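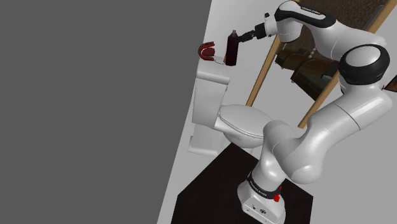
Sengate takes glass and plastic bottles at all three of its collection points, and you don't need to book. Rinse them first if they have held anything sticky. Dark glass goes in the same bank as green, so a brownish-maroon bottle like the one held up in the gripper would go there if it were glass. Caps can stay on plastic bottles but should come off glass ones. The crew at Ratcombe sort by hand and the caps slow them down.

Last updated September 30, 2018.

## What can I bring?

Bottles, jars, drinks cans, cardboard, clean textiles and small metal items. We also take bathroom fittings at Ratcombe, but not at the Baird Road or Trelari sites, where there is no hard standing for them.

## How do I get rid of an old toilet?

Drain the tank and take off the seat. The seat goes in general waste unless it is solid wood. Pans and tanks go in the rubble bay, up to 2 per household per visit. If yours is cracked, wrap it in an old sheet before you load the car.

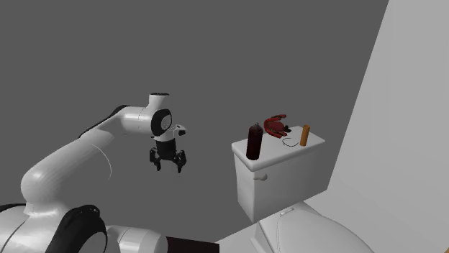 Taps, float valves and copper pipe are worth keeping apart from the ceramic. Put them in the metals cage by the gate – Tadeo Vergara can show you which one if the sign has come down again.

## Do you charge?

Not for households. Traders pay by weight at Ratcombe and need to show a carrier's licence. The weighbridge has a minimum load of 28 kg.

## Is there a limit on cardboard?

No, but flatten it. Anything longer than the slot has to be cut down before it goes in.

## Can I take things away?

Yes, from the reuse shelf only. Please don't climb into the bays.

## When are you open?

From 8 in the morning until dusk. In December Trelari closes and its skips move to Baird Road.

## Who do I contact?

Tineke Goossens deals with household questions and Cristóbal Medina with trade accounts. Missed kerbside collections are handled by the council, so we can't help with those.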